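Tactile paving

Tactile paving is a system of textured ground surfaces that helps people who are blind or have low vision find their way on foot. It is used on sidewalks, at street crossings, on station platforms and at the top of stairs. The texture can be felt underfoot or with a cane.

Types

Two patterns are in common use. Raised bars set side by side mark a path, and the walker follows the direction of the bars. Raised domes or studs give a warning and are placed before a hazard or a change in direction. Some manufacturers also sell mixed surfaces for use indoors, among them the Skando and Plimik lines, but these are seldom accepted for public streets.

Related textures appear on mats, pads and other small goods that are unconnected with street use. The size and spacing of the domes on such goods follow no shared rule.
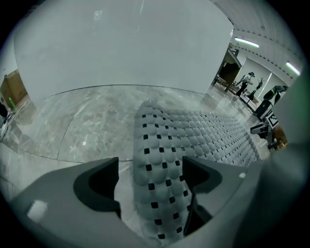 A light gray pad with rows of rounded domes and small black squares between them.

Materials

Outdoor paving is made of concrete, stone, clay brick, rubber or metal. Concrete units are cast with the pattern in place. Rubber and plastic sheets are glued to an existing floor and cost less to install, though they wear sooner at the edges. Color contrast with the nearby ground is widely advised, as many users have some remaining sight.

Use in Prokberg

The town of Prokberg began laying warning surfaces in 2000 at the crossings near its rail station. The work was planned by the engineer Vandana Grewal and carried out by the Rusnák firm. By the end of the program, 82 crossings had been fitted. A later survey by Si-woo Yeo found that 27 of these had damaged or missing units — most of them on bus routes — and repairs started the following January.

Criticism

Raised surfaces can be uncomfortable for wheelchair users and for people with foot or joint pain. Poor placement is a frequent complaint, such as guiding bars that end at a pole or a parked vehicle. Snow and fallen leaves may also hide the pattern.

See also: Curb cut; White cane; Pedestrian crossing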